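26/02/2019

Back in the workshop after two days of driving between sites, so this is a catch-up entry and it'll wander. Mostly bats, some squirrels, and a long grumble about sealant.

First, the Clilthorpe job. It's the old schoolhouse they turned into apartments, big brown bats in the attic, same colony the last outfit "took care of" by stuffing the soffit with spray foam. I spent the whole first morning just walking the outside with binoculars and a notepad. I ended up with 29 possible entry points on the plan, everything from a lifted ridge cap to a gap behind the downspout bracket that I could get my pinky into. Anything a pinky fits in goes on the list. I don't care how silly it looks on the drawing.

The foam is the worst of it. It has gone yellow and crumbly, it's been chewed in at least one corner (squirrel, going by the tooth marks), and behind it the wood is soft. So now we've got carpentry before we've got exclusion work. I pulled one foot of it out to see how bad things were and then stopped, as I don't want to open up a wall while there are animals roosting behind it and it's still freezing at night.

Which brings me to timing. Nothing gets sealed at Clilthorpe yet! The bats in there are sleeping and they need to stay that way. If one of us wakes them up by banging around, they burn fat they can't get back until there are bugs to eat. What I'd like to do is this: minor repairs on the outside from a ladder, on the side away from the roost, then one-way tubes up in March if we get a proper run of warm evenings, and everything buttoned up well ahead of pup season. If March stays cold, we wait. The building manager wasn't thrilled to hear that but came around once I explained what a sealed-in colony smells like.

On the tubes: I'm going back to the smooth ones. The ribbed kind from last fall gave them something to grip, and I watched one bat crawl out, think about it, and crawl right back in. Smooth inside, two inches across, angled down, loose plastic sleeve on the end. I have enough of those cut for one side of the roof and need to make more.

Now the sealant grumble. I've been running a sad little test on the back fence with three products on scrap cedar, left out since fall. The cheap latex has cracked all the way across. The clear silicone is holding but peels off in one satisfying strip if you get a nail under it, so I wouldn't trust it on dusty old boards. The polyurethane is ugly, sticks to everything including my good gloves, and hasn't moved at all. Ugly wins. I'm ordering a case in gray and one in brown.

Mesh: the quarter-inch galvanized is fine for vents, but I want to try the finer stainless that Grinora carries for the gable louvers. It's pricey. I asked for a sample piece and they sent a square the size of a coaster — I was hoping for enough to wrap around an actual louver. Will call and ask for a real length before I commit.

The squirrel job over in Meng is nearly wrapped up. Two grays (I think just two) were using a construction gap along the back eave. The one-way door has been on for five days, and the newspaper I stuffed loosely in the second hole hasn't been touched. I'd like two more quiet days before I take the door off and close the gap for good. I went up in the attic again with the good flashlight and found no nest with young in it, only the shredded insulation over the bathroom and a heap of black walnut shells. The owner asked if she could keep the shells. Sure!

She also wanted to know if the mothballs up there had helped. They hadn't. I bagged them up and opened the hatch for an hour, and I could still taste them at lunch. Somebody please remind me to put a line about mothballs on the customer sheet.

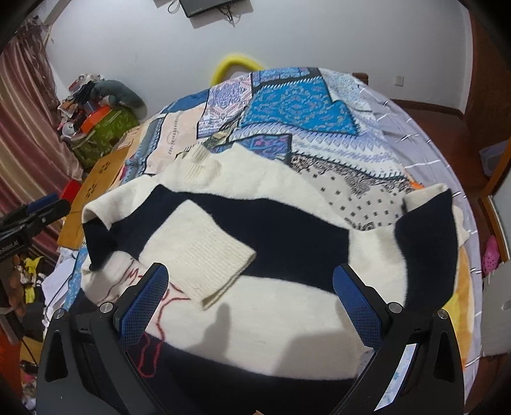 ## Ultwood quote

Ultwood is the big one, the row of barns with the raccoon trouble, and I've been putting the numbers off. The owner wants the whole thing fenced and the lofts closed. I walked the perimeter with the wheel and got 2,000 feet on the nose, which made me laugh, and then I walked it again because I didn't believe it. Same number.

Fencing the entire line is overkill for raccoons, and I told him so. They climb. What's getting them in is the feed room, where the door has dropped on its hinges, and the loft openings on the shaded side. So I'm quoting it two ways:

- **Small version:** rehang the feed room door, steel kick plate, lidded metal bins for the grain, heavy mesh over the loft openings. Materials plus labor comes to $2,000.
- **Big version:** all of the above with hot wire around the poultry run only. That adds 200 feet of wire, the insulators, and a charger, and I haven't priced the charger yet.

I'd push the small one. Most of the trouble stops when the food is shut away, and he can always come back for the wire if the hens are still getting visitors. Before any mesh goes up I want somebody in every loft with a light, looking for a female with kits. It's early, but we've been surprised before, and I'm not doing that one again.

## Odds and ends

- The long ladder has a sticky rung lock on the left side. I cleaned it and it's better, but check it before you climb.
- Two trail cameras came back from Meng with dead batteries. Switch both over to lithium before they go to Ultwood.
- We're low on respirator cartridges. Don't go into the Clilthorpe attic without fresh ones, there's a real pile of droppings under the ridge.
- The chimney cap for the swift customer can go on now, but it has to be off again before the birds come back if she still wants them nesting in there (she does, she's very fond of them).
- Rabies titer checks: mine is due. Look up your own.

Next up for me is cutting tubes, calling Grinora about the mesh, and pricing that charger. If the Meng newspaper is still in place when I stop by, the door comes down and I'll write up the bill.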